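FOR IMMEDIATE RELEASE

Prodside Questions Jusico's "One Clear Bill" Promise for Surgery Patients

Patient billing group says the new price tool leaves out the charges people complain about most

BALUYOT — Jusico, the largest hospital operator in the Baluyot area, says its surgery patients will soon get "one clear bill." Prodside has spent the summer reading the bills, and we would like to see that before we clap for it.

The company announced in the spring that it had bought a price estimate tool from Zasden, a billing software firm. Patients are supposed to type in the name of a planned operation and their insurance plan and get back a single figure. Jusico calls the figure "the price you can plan around." The small print below it says the figure is an estimate, does not include all services, and may change without notice. We are not sure what is left to plan around.

Prodside asked former surgery patients in the Baluyot area to share their paperwork with us. We received 586 bills, all for operations scheduled ahead of time. Emergency care was left out, as prices there are hard for anyone to predict. For each bill, we compared the amount charged with the estimate given before the operation. In 49 percent of cases, the final bill was higher. The gap was sometimes a few dollars and sometimes a month's rent.

We want to be fair about what this shows. People with a bad bill are more likely to send it to a group like ours, and our collection is not a random sample. Jusico has better numbers than we do. It has declined to publish them.
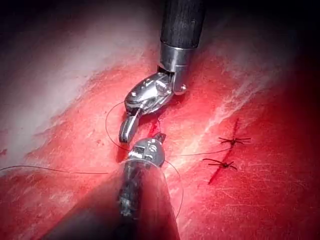 Jusico replied in a written statement that the Prodside review relies on bills from before the new tool was in place, that operations can change once they are under way, and that "no estimate can replace the judgment of the care team."

Nobody at Prodside has asked it to. Most of the extra charges we found had little to do with judgment in the operating room. The most common were separate bills from outside groups, facility fees for follow-up visits, and supply charges listed under names that patients could not match to anything they had been told. One line on several bills reads "misc closure, level 2." We asked Jusico's billing office what level 1 was and were sent back to the main phone menu.

As for the age of the bills, that is partly true. Some of them do come from before the tool. But 8 of the patients had used it, and 7 of those were charged more than it told them. Eight people prove very little, and we say so plainly. They are also the only cases anyone outside the company has been allowed to look at.
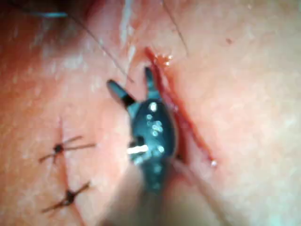

An open incision, at right, beside a sutured one.

Follow-up care deserves its own mention. Having a wound checked is an ordinary part of recovery from many operations, and a patient could be forgiven for thinking it was in the price. The Zasden tool treats it as a separate visit. It does not appear in the estimate unless the patient searches for it by name, and the name is not "follow-up." It is filed under "post-procedural encounter, limited."

Zasden told us that hospitals choose which services to show and what to call them. Jusico told us that the labels come with the software. Both answers can't be right, and we have asked each company to read the other's.

Prodside is calling on Jusico to do the following before it advertises the tool any further:

Publish how often estimates match final bills, by type of operation.
Include routine follow-up visits in the first figure shown.
List outside groups that may bill separately, with a phone number for each.
Hold the patient's share to the estimate unless the operation itself changed. 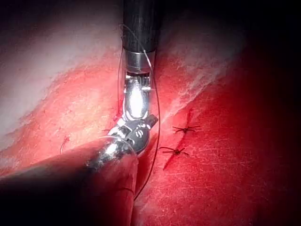

Page last updated: October. Corrects the description of supply charges.

Jusico has said it will "review feedback from the community" and share results at a later time. It said the same thing after its last billing overhaul, and we have not found those results on its website or anywhere else. If they exist, we will gladly link to them.

Patients who have received an estimate from the new tool can send it to Prodside along with the final bill. Please cover your account number and date of birth first. We do not give legal advice, and sending us a bill does not put a payment on hold — call the billing office and ask for that in writing.

About Prodside

Prodside is a patient billing group based in Baluyot. It takes no money from hospitals, insurers or billing software companies.

Media contact: Prodside press desk, Baluyot. Calls are returned until 5 p.m.

###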